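Ticket 905: Kunstblumen kippen mitsamt der Flasche um
Produkt: Kimevell Glasflaschen-Vasen, gerippt, dazu Kunsttulpen
Gemeldet von: Su-bin Lim
Status: offen, wartet auf Rückmeldung
Angelegt: 2024-08-14

Su-bin Lim:
Hallo zusammen, ich hab mir bei euch die Glasflaschen und einen Schwung Kunsttulpen geholt, und so richtig glücklich werde ich damit noch nicht. Die Flaschen selber sind wunderschön (das Rot!! wenn da Licht durchgeht!), aber sobald eine Tulpe drinsteckt, wird das Ganze kopflastig. Die Blüte zieht nach vorne, der Stiel dreht sich im Hals, und wenn ich dann nur leicht an den Tisch komme, liegt alles flach. Ohne Blume stehen die Flaschen bombenfest, daran kann's also nicht liegen. Was mache ich falsch? Bestellnummer müsste 945 am Ende haben, die Mail such ich noch raus.

Vasilică Preda (Andonano Kundendienst):
Hallo Su-bin, danke für die ausführliche Meldung! Den Fall kenne ich von meinem eigenen Küchentisch, deshalb erst mal ein paar Fragen. Wie lang sind die Stiele bei dir, noch in voller Länge? Und hast du was in die Flasche gefüllt, oder ist sie leer? Leer ist der Schwerpunkt bei den schmalen Flaschen ziemlich weit oben, sobald eine Blume drinsteckt.

Su-bin Lim:
Ja, volle Länge, ich hab gerade gemessen: 39 cm. Und leer, klar, sind ja Kunstblumen, da hab ich an Wasser gar nicht gedacht. Hab eben mal Dekosand von Plakel eingefüllt, ein paar Zentimeter hoch. Wird besser! Kippt jetzt nur noch, wenn ich richtig gegen den Tisch stoße. Aber die Tulpe dreht sich immer noch weg und schaut dann zur Wand, das nervt mich fast mehr als das Umfallen.

Vasilică Preda:
Super, dann lass den Sand drin. Gegen das Drehen: den Stiel unten auf den letzten Zentimetern leicht knicken, dann klemmt er im Sand. Bitte erst mal nichts abschneiden, gekürzte Blumen kann ich nicht mehr umtauschen. Die Blätter kannst du ein bisschen nach hinten biegen, als Gegengewicht zur Blüte. Schickst du mir noch Bilder von den Sachen? 

Su-bin Lim:
Mach ich! Knicken probier ich nachher auch an der zweiten aus. Hier schon mal die Bilder:

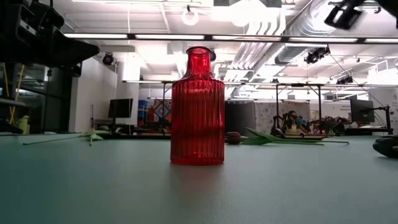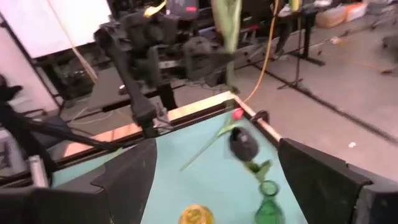
Erstes Bild: die rote Flasche mit Tulpe daneben. Zweites Bild: die grüne Flasche und eine Blume mit roter Knospe.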